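About Rimance

Rimance sets up and services single-arm kitchen cells for labs and small manufacturers in Grelville. Bonifacio Goicoechea handles mounting and wiring. Talha Jafri handles calibration and the service log.

Cables get the first check at every visit. 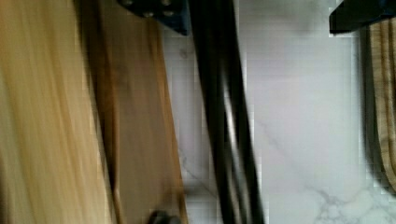

Paired black cables below the gripper bracket, wrist camera view.

Each cable run is inspected every 600 operating hours. Bracket screws are retorqued at the same visit, and the wrist camera is recalibrated if its mount has been moved.
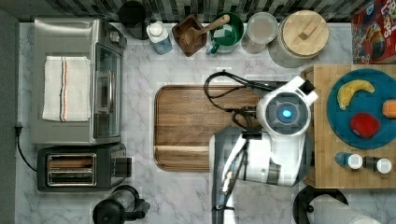

Joint covers come off only with the power locked out. Worn connectors are replaced in pairs and logged by cell number. Cell 383 is on a 7-week schedule.

Service requests: Holovko building, door 2.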